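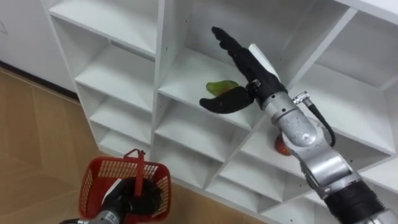

Can you swap a two-finger gripper for a five-finger hand and keep the same controller? Mostly, as long as the controller has spare channels and you're willing to throw away every grasp setting you ever saved.

Workshop > Diary > Hands and grippers

4 min read

December 1, 2019

Sunday, and I spent it in the lab with a bag of fruit, so make of that what you will. Rebecca had the heating on by the time I got in (bless her) and we had both arms up before the kettle boiled.

So, the big comparison. We've had the Pekitz parallel gripper on the right arm since summer and I've grown fond of it. It opens, it shuts, it never surprises me. The Drunis hand is another animal altogether - four fingers and a thumb, and a thumb that has opinions. Kohei fitted it on Friday and left me a note about the connector at the wrist, which must be pushed in until it clicks and then pushed again. I forgot the second push and lost half an hour to a dead index finger. Sorry, Kohei!

The job for today was picking fruit off the white cubby shelves with the right hand while the left carries the red shopping basket. The shelves are a pain, much worse than the open table. With the Pekitz I could poke straight in and squeeze. With the hand you need space for the knuckles as well, and the dividers are right there waiting to be knocked. I ended up coming in with the fingers straight and close together, thumb low and out to the side, and only curling once the fruit was between them. That felt slow at first, but it bumped the shelf far less than my first idea, which was to come in half curled like a person would. I'm a bit cross it took me until lunch to try it.

Green fruit is my new enemy. It's long and rounded and it rolls if the thumb touches first. Close the fingers first and it stays put. The red one is easy from any side, I could do that one all day. I wrote the fingers-first order into the Sala controller as its own routine and saved it twice, after last week.

Speed next. I had the finger loop at 100 Hz and Rebecca wanted 240, so we tried 240, and the fingers went beautifully smooth for a few minutes and then the Sala box started dropping messages. Back to 100. Lino reckons the newer firmware copes, but Lino always reckons that. I'll ask Birkley on Monday whether there's a version they'd trust with two arms running.

The left side was the nice surprise. I'd expected the basket handle to slip about in those curled fingers, and it hardly moved. The parallel gripper used to let the basket swing every time the arm stopped, and I'd got so used to waiting for it to settle that I kept pausing today out of habit.

Still to do: pad the thumb tip, move the cable so it stops looping out by the forearm, try the lowest row of shelves (dreading it, the elbow gets very close to the floor). Viola wants the wrist camera tilted down a touch as well and I said I'd do it tomorrow.

Bus home at six, chips for tea. I ate one of the spare pears on the way.

Comments

Elisa Bellini: Did you try the two-finger one on the green fruit too, or only the hand? Ours used to bruise anything soft.

Lino Zuccaro: I do not always reckon that. But yes, try the firmware.

Viola Lo Presti: Camera tilt please, before you touch the thumb! Otherwise I have to redo the calibration.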